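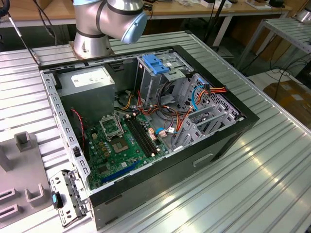 Questions I keep getting about the PC build arm

Last updated 30/09/2019

I started answering these one at a time by email and it ate my evenings, so now they live on a page. If yours isn't covered, write to me and I'll add it (eventually!).

What are you trying to do, exactly?
Get a robot arm to put together a desktop computer from parts, in a shared workshop, on a hobby budget. I call the project Kelow. Right now it's about memory sticks and a processor going into a board that's already screwed down in the case. Graphics cards and cabling are a long way off.

Where is all this happening?
At Drovthorpe, which is the shared workshop I've belonged to for years. I rent a corner bay and keep the arm bolted to the table there full time. I did try it in my garage first, on a homemade bench, and the whole bench swayed every time the arm stopped. You could see the case rocking. Don't do that.

Why the slotted aluminum table?
Because I change my mind constantly. With slots I can slide a fixture over, tighten it, try it, hate it and move it again without drilling anything. Two warnings though: small screws roll straight into the slots, and bare aluminum is shiny enough to drive a camera nuts. I taped matte black paper around the work area for a while and it helped a lot.

Why use such an old computer?
Price, mostly! I bought a pile of retired office machines in May for nearly 60 dollars, and I don't cry when one gets scratched. They're also really nice to practice on. The case lies flat, the side panel comes off, and the arm can come straight down on the socket and the memory slots from above.

Do you take everything out first?
No, and people argue with me about this one. I leave the power supply, the drive cages and the cables where they are. A bare board on a tray is way easier, sure, but then you put it in a case and the arm's wrist hits the first metal wall it meets. I'd like to find that out early.

How do you deal with the loose cables?
Badly. The bundle from the power supply flops wherever it wants, and on some machines it ends up right across the middle. I fold it toward the drive bays by hand before a run. Sarahí Jaramillo, who has the bay next to mine, keeps telling me to use velcro straps, and she's right, and I keep forgetting to buy them.

What's harder, memory or the processor?
Memory! A processor basically drops in if you line it up, and then it's all about letting go gently. A memory stick has to be pushed, hard, dead straight, and my early code would tip it a hair and jam. My last proper batch was 92 tries on memory and 9 of them jammed. I'm pretty happy with that.

Does the arm open the socket too?
Not yet. I lift the load plate myself before we start and close it myself after.

Is it safe to stand next to?
I run it slow, keep the stop button on my side of the table, and stay out of its reach when it's powered. Ask whoever runs your shop about their rules before you bring an arm in. Mine wanted a written plan and a taped line on the floor.

How long does one run take?
Two sticks of memory is 30 seconds if nothing goes wrong. I'm faster by hand, yes, thank you to everybody who has emailed me to say so.

Can I have the code and the fixture files?
The fixture drawings, yes, just ask. The code is called Zollura and it's a mess, with my bench measurements typed right into it. I'm cleaning it up and will post it once a stranger could run it without breaking a socket.

Can I come by and see it?
Sure, email first so I can make sure I'll be in. Bring an old office PC if you've got one you don't want back.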